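Valley fog and the morning minimum: notes from the January network

The Darkuditz basin spent most of January under a shallow inversion. Surface pressure stayed high, winds at the valley floor were light and variable, and the cold air that drained off the slopes after sunset had no outlet before mid-morning. Under these conditions the forecast minimum depends more on the timing of the fog than on the temperature of the air mass above it.

If fog forms before midnight, it limits radiation loss from the ground and the minimum is held up. If it forms near dawn, the surface has already cooled for most of the night and the fog settles over frozen ground. The regional model does not resolve the basin well. Its grid places the station at Pivar on the lower slope, 40 meters above its true height, and the model therefore tends to keep it above the fog top when it is inside.

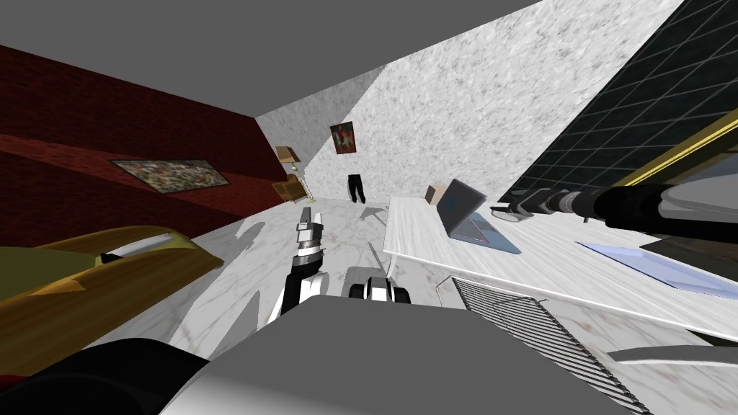

The correction applied since the start of the season is a simple one. When the evening dew point spread at Pivar is 2 degrees or less at 8 p.m. and the ridge wind is light, the fog onset is moved forward to before midnight and the minimum is raised. When the spread is larger, the model value is kept and an ice warning is added for the low road. There were 13 nights in January that met the first condition. The correction improved the minimum on most of them, with the largest errors on nights when thin high cloud arrived late and the fog lifted into low stratus.

Stratus is the harder case. Once the fog base rises off the ground, visibility improves quickly, but the temperature hardly moves, and the public forecast has often promised sun by noon on the strength of the visibility reading alone. Sproģis, on the east side, clears first in nearly all cases. Pivar follows when the slope wind reverses. The basin floor may stay gray until the afternoon, and on short days it may not clear at all. 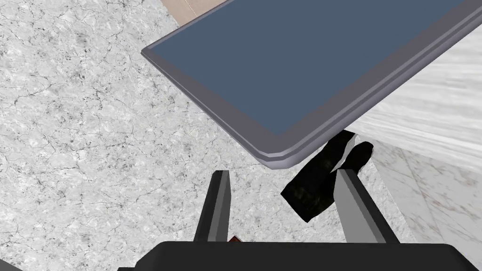
Changes to the morning bulletin

The 6 a.m. bulletin will now give the expected fog top as a height above the valley floor. The old wording, "fog in low places," was too vague for anyone who had to decide between the ridge road and the low road. Where the top cannot be estimated, the bulletin will say so.

Minimum temperatures will be listed separately for the floor and the slope. On inversion nights the slope value is usually the higher of the two, and a single number for the whole basin gave a poor picture of where frost was likely. Clearing times will be given as "before noon," "afternoon," or "no clearing expected." Finer timing is not supported by the data we have.

The humidity sensor at Sproģis was found to read high near saturation and has been recalibrated. Readings from before the change remain in the archive with a flag – they should not be used for dew point spread. 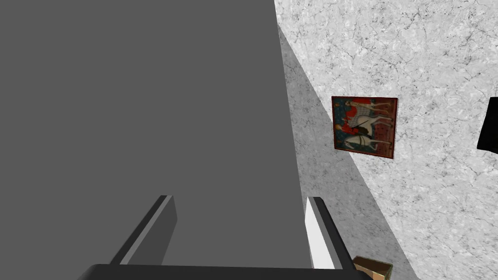 Kęstutis Kazlauskienė writes that the split minimum is welcome but that the slope value should be tied to a stated height, as the upper farms and the lower ones can be on opposite sides of the fog top. The point is fair. For now the slope value refers to the Pivar station only, and the bulletin will carry its height in the footer. A second slope value would need a working station higher up, and the mast there has no power in winter.

Related items

Late frost and the slope wind at Pivar
Reading the dew point spread
Snow depth on the Mulum road
Why the ridge clears first
Station notes: Sproģis humidity sensor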